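Chez Horkent, on range en chaussettes. Enfin presque : Shu-fen Liu retire ses chaussures de ville à la porte, enfile une paire de baskets souples et file au fond de l'atelier avant même de m'avoir dit bonjour. « Pardon, j'avais laissé un carton ouvert, ça me travaillait ! » Elle revient deux minutes plus tard, deux tasses de thé à la main, et la conversation démarre debout, entre deux rayonnages, parce qu'elle n'aime pas s'asseoir quand elle parle de son métier.

Elle est arrivée ici en février, pour remettre d'aplomb un atelier d'emballage qui, de son propre aveu, lui a fait un peu peur. « J'ai ouvert la porte et j'ai pensé : il y a là-dedans de quoi m'occuper jusqu'à la retraite. Et j'étais ravie. » Elle rit. Avant, elle avait passé des années chez Yao, à préparer des expéditions de vaisselle et de petits luminaires, des choses qui cassent quand on les regarde de travers. Elle en a gardé des gestes très doux et une aversion profonde pour le ruban adhésif bon marché.

## Commencer par le sol

Ma première question portait sur les étagères. Elle m'a repris tout de suite. « Les étagères, on verra plus tard. Moi je commence toujours par le sol. Si le sol est clair, les gens marchent droit, ils posent droit, ils rangent mieux sans même y penser. » Les trois premiers jours, elle n'a donc rien rangé du tout. Elle a balayé, déplacé, regardé où les chariots tournaient et où ils se cognaient. Ensuite seulement elle a parlé de marquage.

« Le jaune, c'est bête comme chou et c'est magnifique. Un trait de jaune par terre et tout le monde comprend. » Elle a essayé deux autres couleurs, un vert qu'on ne voyait plus le soir et un blanc qui virait au gris en une semaine. Le jaune est resté. Elle y tient tellement qu'elle garde un rouleau d'avance dans son propre casier, « au cas où quelqu'un aurait une idée ».

Et quand je lui demande ce qui a le droit de franchir une ligne, elle répond sans hésiter : « Rien qui dorme là. On passe, on travaille, on repart. Ce qui dort a une place. »

Son autre grande affaire, c'est le plastique. Les housses, les films, les feuilles de protection, tout ce blanc laiteux qui se froisse et qu'on jette trop vite. Shu-fen Liu en parle comme d'autres parlent de tissu. « Une feuille froissée, elle protège encore très bien de la poussière ! Les plis, on s'en moque. Ce que je regarde, ce sont les trous et les bords. » Elle l'aime un peu translucide, pour deviner ce qu'il y a dessous sans avoir à tout soulever.

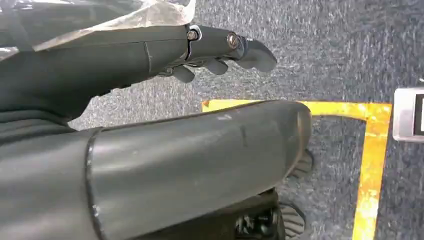
## Deux cents housses et un bac

Avant son arrivée, les housses usagées finissaient en boule derrière la porte. Elle les a toutes sorties un matin et les a étalées avec l'équipe : il y en avait 200. « Deux heures de tri, de la musique, et à la fin 57 à jeter. Tout le reste repartait pour un tour. Vous vous rendez compte ? » On sent qu'elle raconte souvent cette histoire et qu'elle y prend chaque fois le même plaisir.

Depuis, les housses sont pliées en trois, jamais roulées (rouler garde les poussières à l'intérieur, dit-elle), et glissées à la verticale dans un grand bac Zotano. On tire celle de devant, on remet la sienne derrière. Le bac a coûté 30 euros. Elle avait reçu un devis de Grirkwood pour un meuble complet à 2000 euros, très beau d'ailleurs, avec des tiroirs qui se referment tout seuls. « Je l'ai gardé, le devis. Il est superbe. Un jour, peut-être ! »

L'équipe a-t-elle suivi facilement ? Elle fait la moue, puis sourit. « Au début, on pliait en quatre pour me faire enrager. » Elle n'a pas affiché de règlement. Elle a plié les siennes à côté des autres, chaque soir, en bavardant, et le pli en trois s'est installé.

Je lui demande encore ce qu'elle changerait si elle avait une semaine entière devant elle, porte fermée, téléphone coupé. Elle regarde vers le fond, pose sa tasse. « Les étiquettes. Elles sont trop petites, on les lit le nez dessus. Je voudrais de grosses lettres, qu'on voie depuis l'entrée. Et puis je referais le coin des cartons, je ne suis pas contente du coin des cartons. »

Elle m'y emmène aussitôt pour me montrer ce qui ne va pas.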